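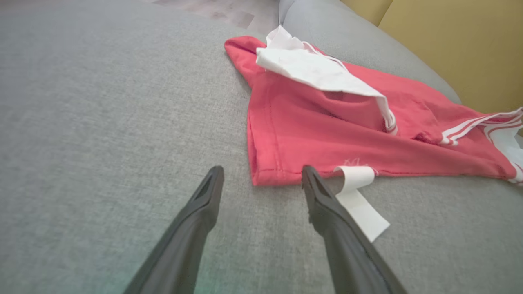

Budget for the boring stuff first, Clegg told us before we had asked a single question, and then see how much is left over for the arm. We have repeated that line to every small shop owner who has called us since. It's the best advice we heard in two months of talking to people who are buying their first robot for handling clothes.

And what a time to be buying! A few years ago a folding or sorting arm was something you saw on a factory tour. Now a returns shop with a back room and a patient bookkeeper can put one on next year's plan. Red cotton on a gray cushion, a care label sticking out from the hem, two black fingers spread open in front of it -- this is the kind of pickup people want to pay a machine to do, and it's a wonderful puzzle. Cloth has no fixed shape. The same pair of shorts can land a hundred ways.

That matters for the money. At Vevholm, a clothing rental shop, the first draft of the budget had one big line for the arm and one small line marked "other." By March "other" had grown to 31 entries. Spare fingertips were in there, along with a wrist camera, a second wrist camera, a better lamp, floor anchors, a longer cable, and paid hours for the staff who would run the trials. The trial hours turned out to be the largest of the lot.

Tornum went at it from the other end. The team there does repairs and resale, and before asking for a single quote they pulled 462 garments from their own racks and sorted them by how hard they would be to grab. Linings, stretchy waistbands and anything with a loose trim went in the hard pile. Then they mailed a box of the hard pile to each seller and asked for video. One seller never wrote back, which saved everybody a meeting.

We love this approach. It costs postage and a few afternoons, and you come away knowing which fingers you need. Trirer did a smaller version with 100 pieces and ended up choosing the plainer of 2 grippers. The difference in price went into a service plan and a spare set of tips.

A few things to ask before you sign. Who replaces worn tips, and how fast? Can your own people teach it a new garment, or do you pay for a visit? Does the quote include the camera mount? Will the arm work over a soft surface, or does it need a hard table? Get the answers in writing, with prices next to them.

Vevholm's arm is due in the fall. The lamp has already arrived, and the staff have been using it for mending.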